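About Narko

By Edileuza Siqueira, September

Narko plans and installs automation for small workplaces: packing rooms, repair benches, stockrooms and offices where the same objects are picked up, turned over and put down again for most of a shift. We work from Fostton, with a second workshop at Strachan. Reinaldo Godoy runs the engineering side and Aparecida Bezerra is responsible for everything that happens on a customer's premises before and after the machines arrive.

The company began as a repair business for conveyor drives. Customers kept asking for arms to be added at the end of the line, and the arms we fitted in those years did one movement each. If the carton changed size, someone from Narko drove out and changed the program. That work still exists and we still do it, but it is now the smaller part of the order book.

What we install

A standard Virketti cell has two arms, a fixed bench and a stop button within reach of each working position. It runs from an ordinary wall supply. It lifts up to 2 kg per arm and is meant for mixed goods: bottles, cables, soft items, boxed parts. It is slower than a trained person at nearly all of these tasks. Its use is in the hours when the task is dull and the count is high. One customer at Strachan puts roughly 2000 small returns through a single cell in a week, and the two people who used to sort them by hand now check the rejects and deal with the senders.

We do not quote for work that involves lifting people, handling hot liquids or reaching into a running machine.

What changes for the people there

Every installation changes someone's day, and we ask the employer to put that in writing before we order parts. The document is short, usually 3 pages. It names each post affected, the tasks that will be removed from it, the tasks that will be added, and the pay grade before and after. Staff receive it at the same time as their managers. Aparecida then spends a full shift on site with each team, early and late, and the layout is not fixed until she has done so.

The common findings are these. Repeated lifting goes down. Walking goes up, as one person looks after more stations. Noise near the bench goes up slightly. Staff who were valued for speed often find that speed no longer counts for much, and some of them dislike the change. In two of our installations people asked to move to other departments, and the employers arranged it. We record such cases in the handover file along with the technical faults.

Cells are switched off for the first 200 hours whenever no trained member of staff is present. After that the employer decides, within the limits of the risk assessment.

How tasks are taught

The arms learn from recorded demonstrations. A person does the task by hand, wearing or holding the recording equipment, and the movements are used to train the controller. Dariusz Jasińska looks after the equipment and Cleiton Quintana checks the recordings.

Demonstrations are made in ordinary rooms as well as in the workshop. A desk with cables and bottles on it gives more useful material than a cleared bench, and the furniture is left where the room's users keep it. The person recording holds a gripper in each hand. Each one carries a cube printed with black and white marker patterns, which lets the software work out the position and angle of the gripper in every recording. A small screen sits between the two, where it can be read without turning the head.

Recording is tiring for the wrists and neck. Sessions are limited to 2 hours a day per person, with breaks, and are paid at the normal rate for the post. Customers' staff may take part if they wish. They may also withdraw a recording up to the point at which training starts - Cleiton handles these requests himself.
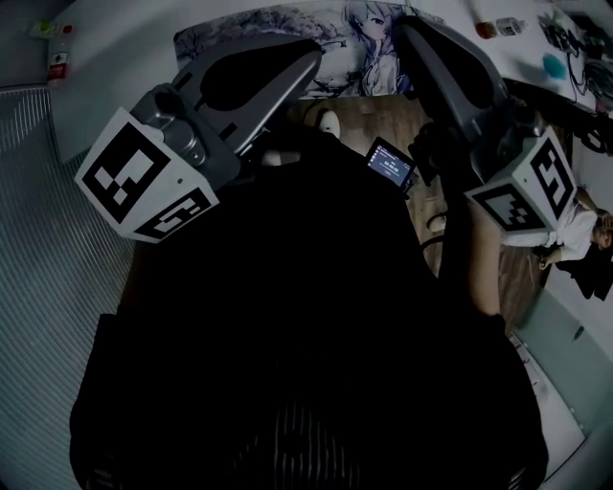

Visits and enquiries

The Fostton workshop can be visited by appointment, mornings only. Please send a list of the objects you handle, with weights and sizes, before asking for a quotation. Questions from staff at a site where we are working should go to Aparecida Bezerra and are answered without reference to the employer.

Last updated: September

Contact | Copyright Narko | Back to top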